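Snack Counter Project: Final Report
Valdemar Ravn, 5 January 2024

For my project I wanted to learn how a very small snack counter can be laid out so that a hungry person finds something nice without having to hunt for it. I have always loved a good corner shop (my grandmother would walk me to Vindberg's for a treat after school), so this was a happy subject for me, and I may have spent more evenings on it than I should have! The whole counter had to fit on one brown table, and my budget for stock was 64 dollars.

My first decision was to keep the drinks together on a clear tiered rack, with the back row raised so the labels still show. Pastries went on a wire rack off to the side, wrapped, and the sandwich has a tray of its own with rounded corners.

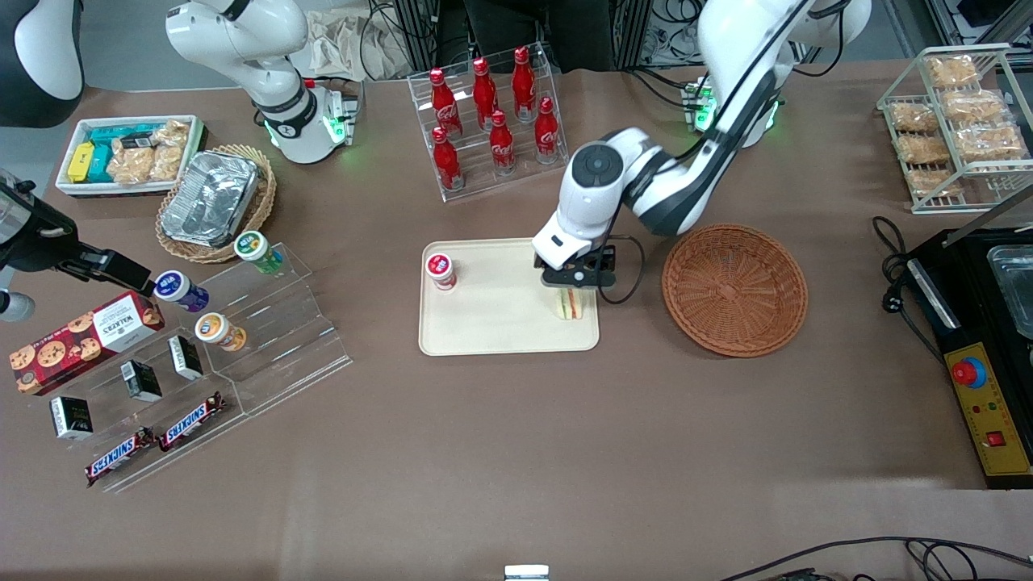 Figure 1. The sandwich tray, with the cola bottles and the pastry rack behind it.

Sweets took me much longer. Small packets look lost when they lie flat on a table, and I kept going back and forth over what belonged next to what. In the end I chose stepped shelves again, with chocolate bars on one level, little black boxes on another, and the shortbread close by, where its cheerful tartan does a lot of the work.

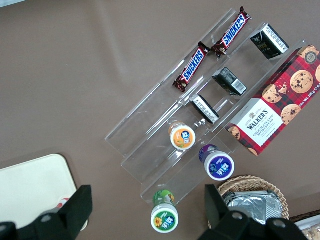

Figure 2. Snickers bars, small boxes and Walkers shortbread on and around the clear stand.

If I did it over, I would give the sweets more room and try handwritten price cards.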